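Home | Products | Service Desk | Knowledge Base | My Tickets | Sign Out

Clenura Automation Service Desk
Ticket 316 - Two-arm gear assembly kit, intermittent protective stop on right arm
Status: Closed, pending parts shipment
Priority: Normal
Customer site: Jiscombe, assembly training cell
Product: Ukinley two-arm bench kit, gear assembly package

Reported problem

The customer reports that the right arm enters a protective stop during the gear placement routine. The stop occurs after the arm has picked up a gear and while it is turning the wrist to align the teeth. The left arm is not affected. The controller shows a wrist torque warning, which clears when the operator acknowledges it. The routine then resumes from the last saved step. The customer asks whether the wrist unit must be returned under warranty.

First response

The customer was asked to confirm the software release, the payload setting for the right arm, and whether any change had been made to the cell since acceptance. The customer replied that the software is the release supplied with the kit and that the payload setting has not been altered. The sensor on the right wrist was removed and refitted in July, when the bracket was exchanged. No other change was declared.

The log file for the most recent shift was uploaded at the same time. It contains 11 protective stops, all on the right arm. Each of them falls within the same step of the routine, at a wrist rotation of more than 90 degrees from the home position. No stops were recorded during approach, pickup or retract.

Remote session, 9:40 a.m.

The Service Desk connected to the controller with the customer present at the cell. The routine was run at reduced speed, with the plate and gears in the normal working position on the cloth. Operators were instructed to remain outside the marked area and to keep the enabling switch within reach.

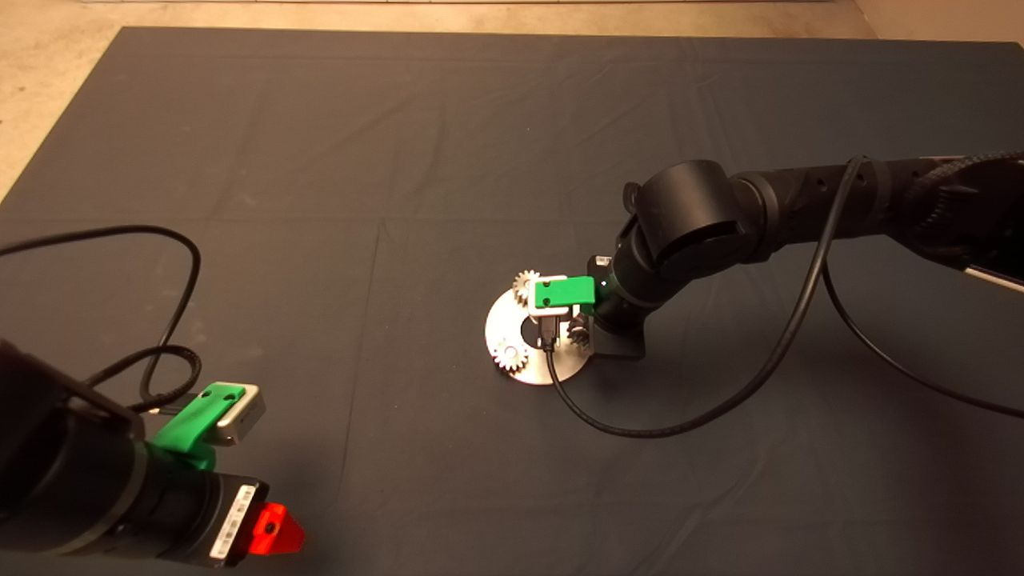 Three possible causes were considered. A payload error was ruled out after the configured value was compared with the value on the delivery sheet. A mechanical fault in the wrist was considered unlikely, as the joint moved freely through its full range with the gripper cable disconnected and the arm in manual mode. The remaining cause was cable tension. With the cable connected, the torque reading climbed steadily as the wrist turned and fell again on return.

The customer was then asked to measure the free length of cable between the last clip on the upper arm and the gripper connector. The result was 15 millimeters shorter than the minimum given in the installation guide.

Corrective action

1. Stop the routine and place both arms in the parked position.
2. Switch the controller to manual mode and lock out the supply to the gripper.
3. Loosen the last clip on the right upper arm. Do not remove it.
4. Draw the cable forward until the free length meets the value in the installation guide.
5. Turn the wrist by hand to both limits and confirm that the cable does not catch.
6. Tighten the clip, restore the supply and run the routine once at reduced speed.

The customer completed these steps during the session. The routine was then run at reduced speed and at normal speed without a protective stop. Monitoring continued until 4:15 p.m. with no further warnings in the log.

Resolution

Return of the wrist unit is not required. The existing clip shows wear on the inner face - the customer may continue to use it until the replacement arrives. A replacement clip has been ordered from Lévesque and will be sent to the Jiscombe site at no charge. The customer is requested to repeat step 5 after any work on the bracket or sensor and to record the result in the cell logbook.

If the warning returns, this ticket may be reopened by replying to the closing notice. A new log file should be attached.

Contact the Service Desk | Terms of Service | © Clenura Automation | Back to top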